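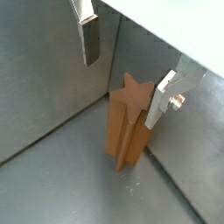
## 4.2 Attendance at member meetings and the guest speaker

We were thrilled with how many people wanted to talk about their annual meetings! Of the 879 members who returned our survey, 207 had been to at least one meeting in the past seven years, and 62 of those had come back for a second. Grisport, the smallest of the three co-operatives, did especially well, with members driving in from as far as Stuto and staying on for supper.

The most striking pattern concerns the guest speaker. When the evening featured a retired athlete, first-time visitors turned up in far greater numbers, and many brought their kids. Cuervo booked a former curler for its June meeting and had to open the second hall. Members there still remembered her stories (the broken broom came up again and again).
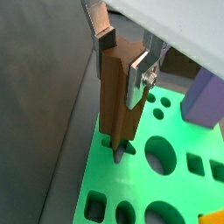 Edico took a different path and invited a local rowing coach, whose talk ran well past the vote on the bylaws. People stayed for it, which delighted us, and several put their names forward for the board that same night. We can't say the coach was the cause, as the meeting also fell on a mild evening and the hall had just been repainted in the club's colours. Section 4.3 looks at the returning members more closely.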